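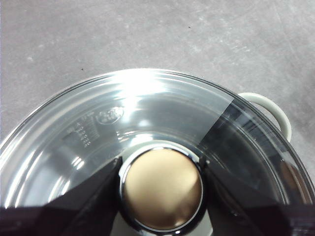 腕部相机做抓取位姿估计,透明物体上的深度缺失该怎么处理?

提问者:湖边的阿澍
分类:机器人 / 抓取与操作
标签:手眼标定、透明物体、模仿学习、深度补全

我在复现一篇关于“揭盖”任务的方法,硬件是一台六轴机械臂加平行夹爪,腕部装一个小型RGB-D相机(Darnex的入门款)。任务很简单:夹住玻璃锅盖的旋钮,竖直提起,平移,放到旁边的台面上。上面是夹爪到旋钮位置时腕部相机的画面,两指分别在旋钮左右两侧。

我的流程分两段。第一段用点云估计旋钮中心和盖子法向,走到预抓取位姿;第二段交给一个行为克隆策略,输入是腕部RGB和关节角,输出末端增量。

现在的问题有三个。

一是深度图在玻璃区域基本不可用。玻璃上有的像素返回的是后面台面的深度,有的直接为空,强反光的地方还会出现飞点。用RANSAC拟合盖子平面,法向每次都不一样,有时偏得很离谱。

二是旋钮本身。外圈是镀铬的,反射暗带和亮带,深度同样不稳;中间的金棕色圆顶好一些,但面积小,能用的点不多。

三是接近末段,手指占掉画面底部一大块,旋钮下半部分已经出画,检测框开始抖,策略的输出也跟着抖。

原方法的论文里只写了一句“使用深度补全网络预处理”,没有给权重,也没有说训练数据里有没有玻璃制品。我试过一个公开的补全模型,补出来的曲面很光滑,高度却是错的,夹爪会在旋钮上方空夹。

想请教:这种情况下是应该继续修深度,还是干脆不用深度?如果只用RGB,第一段的位姿怎么给?示教数据目前有2,000条,相机外参上周日重新标过一次。

补充:换不了相机,预算已经用完。台面是灰色、带斑驳纹理的那种,不反光。

Berenice Arriaga 的回复(已采纳)

先说结论:对这个任务,盖子的深度可以不要,台面的深度要留着。

你需要的量其实只有旋钮中心在基坐标系下的三维位置。法向可以不从玻璃上估。锅放在水平台面上,盖子扣正时旋钮轴线与台面法向一致,而台面纹理丰富、不反光,平面拟合会很稳。把玻璃区域用分割掩码整块剔掉,只对剩下的点做RANSAC,得到的法向直接当作接近方向。盖子没有扣正的情况单独处理,先不要混在一起。

旋钮中心的平面坐标用RGB求。在预抓取高度上,旋钮外圈投影接近一个椭圆,拟合椭圆后取中心,反投影成一条射线。剩下的未知数是高度,有两种做法:

做法甲,锅是固定的几口,就离线量一次旋钮顶面到台面的高度,写进配置。射线与“台面平面加该高度”的平面求交,一步得到三维点。

做法乙,锅不固定,就让末端水平移动一小段,从两到三个视角各取一条射线做三角化。腕部相机的好处就在这里,基线由机械臂正运动学给出,误差主要来自手眼标定。基线太短时高度方向的误差会被放大,移动量不要省。

镀铬圈的明暗带会随视角移动,椭圆拟合不要只靠边缘梯度。我用的是一个很小的分割网络,把镀铬圈和中间的圆顶标成同一类,取掩码外轮廓再拟合。标注量不大,难点在反光的多样性,采图时要换灯位。

第三个问题,末段遮挡,不要指望检测器。手指进入画面以后,旋钮轮廓不完整,任何基于完整外形的检测都会退化。我的处理是在预抓取位姿锁定目标,之后检测结果只记录、不参与控制;第二段由策略接管,策略的图像输入保留手指区域,不要打掩码。手指与旋钮的相对位置是它最有用的信息。Cavalcanti 那套开源流程里默认把夹爪区域涂黑,在这个任务上建议关掉。

另外检查两件事:

1. 自动曝光。玻璃上沿的高光会把曝光压下去,黑色手指附近的细节随之丢失。固定曝光以后重新采一批,和旧数据不要混训。

2. 动作分块长度。你说输出抖动,如果是逐步预测,先换成分块预测加时间加权平均。我这边块长取18,再长的话接触瞬间反应偏慢。这个值和控制频率有关,不能照搬。

关于深度补全:那类网络补出来的是训练分布里“像玻璃器皿”的形状,监督来自仿真渲染时,锅盖这种浅弧面加中心安装孔的结构往往覆盖不到。曲面光滑说明不了精度,要拿已知高度的标定块放在盖子旁边核对。论文不写训练集组成,这一步就没法复现,建议在复现报告里如实注明。

Zundthorpe_lab 的回复

同意不修深度,补充一点评测方面的东西。

复现这种方法时,建议把两段的失败分开记,只报总成功率看不出问题在哪。我们的记录表有这几项:

预抓取横向误差(末端停稳后,夹爪中线到旋钮中心的距离)
预抓取高度误差
闭合后夹爪开度(与旋钮直径比较,开度接近零即为空夹)
提起后盖子是否滑落
放置时是否磕碰

空夹可以直接从开度读数判断,不需要看图像。腕部画面里两指看上去已经贴着旋钮,不等于受力,判定要看夹爪电流或开度。这一点在自动打标签时容易出错,我们早期用图像分类器判“已夹住”,假阳性很多,后来整批重标。

示教数据2,000条对单一任务来说不算少,但要看来源。如果是同一口锅、同一盏灯、同一起始位姿,有效多样性可能很低。可以做一个便宜的检验:把灯挪到另一侧,其余不变,连续跑一组。成功率如果明显下降,策略多半是在跟反光走。玻璃上的高光位置和相机位姿强相关,行为克隆很容易把它当作定位线索。

数据增强方面,随机亮度和对比度帮助有限,因为高光的形状没变。有用的是采集时真的移动光源,其次是在玻璃区域内随机叠加高斯亮斑。后者在我们的设置里把失败次数减了大约一半,换一口锅以后差一些。

盖面上如果有压印的标志或刻度,也要留意。盖子朝向固定时它们会成为另一个捷径特征,采集时每隔几条就把盖子转一个角度。

Drelham用户_老聂 的回复

喷显像剂,喷完玻璃就有深度了,扫描仪都是这么干的。或者贴张不透明胶带。

湖边的阿澍 评论

@Drelham用户_老聂 任务设定要求不改动物体,喷涂只能拿来做真值。做真值倒是可以,我借一瓶试试。

@Berenice Arriaga 按做法甲改了,台面法向确实稳定下来,连续多次拟合几乎没有变化。高度现在用卡尺量的值。想再确认一下,锁定目标后如果锅被碰动了怎么办?

Berenice Arriaga 评论

@湖边的阿澍 在接近途中设2个检查点,位置选在手指尚未遮住旋钮的高度。每个检查点重新拟合一次椭圆,与锁定值相差超过阈值就退回预抓取位姿重来。阈值先取夹爪单侧余量的一半。最后一段不检查,锅在那时移动,只能靠策略和开度判定兜底。

卡尺的值记得分锅保存,垫圈磨损或者旋钮松动后高度会变。

Zundthorpe_lab 评论

检查点处机械臂要停稳再取图。我们有一次没停,图像时间戳和关节角时间戳没有对齐,误差全算到了标定头上,标定重做了两遍才查出来。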